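Notebook, November, morning, second pot of tea

Vanity top sealing, continued from the page with the ring stain on it.

Amancay Zapata asked me yesterday why I still bother with penetrating sealer on black stone when there are perfectly good topical coatings about, and I gave her a lazy answer, so I'm going to write out a better one while it's fresh. Black tops are a pest for showing everything. A pale stone will forgive you a thin patch for years, but on black the edge of a badly wiped sealer looks like a snail has been over it, and the customer sees it the first time they lean in to brush their teeth. So the temptation is to put a glossy film on top and call it done. The trouble comes later, when the film gets cloudy near the tap and you have to strip the whole lot back to fix a patch no bigger than your palm. I've done that twice now and would be very happy never to do it again!

The offcuts for this round came from Atanasov, all from the same slab as far as I can tell from the veining. I cut them down on the wet saw, gave them a good scrub and left them on the rack by the window for 5 days to dry right through. I know that sounds like a long time (it felt like it too), but I rushed the drying on the Flekach job and spent the better part of a week chasing a grey haze that was only moisture trapped under the sealer. Lesson learned, I hope.

Two sealers this time. Revateck is the solvent one we've always used, and Suvoto is the water-based one that Amancay is keen on, mostly for the smell, and I can't say I blame her. Same routine for both: flood it on, wait, buff off with a clean cotton rag, wait again, second coat.
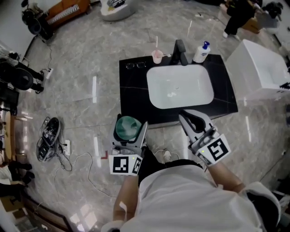
Black top and white basin, and a white shirt in both photos.

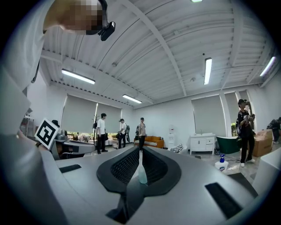
Back to the offcuts. The Revateck went on beautifully, as it always does, and buffed up without much effort. The Suvoto wanted a lot more elbow grease and I went through nearly every clean rag in the cupboard. I'd left it 29 minutes before buffing, when the tin says a fair bit less, so that's my own doing and I'll try it again by the clock. Colour on both is lovely, a touch deeper with the solvent one if you hold them side by side near the door.

Then the drop test. Water, olive oil, cold black coffee and a blob of toothpaste on each piece, left overnight under an upturned ice cream tub to keep the dust off. Water and coffee wiped away clean. The oil left a faint shadow on the Suvoto piece which had almost gone by lunch. Toothpaste is the one I was worried about, and it has left a dull spot on both, about equal to my eye. I want to look at that properly under the bench lamp before I blame the sealer, as it could just as easily be the polish underneath.

Cost so far is $76 for the two tins, receipt is tucked in the back cover.

To do: recut a spare piece for the shorter wait, try the toothpaste on bare stone as a check, and wash the rags (the solvent ones are hanging flat on the fence outside, please don't anyone ball them up in the bin). Amancay has the good squeegee and I'd like it back by the time I start the next coat.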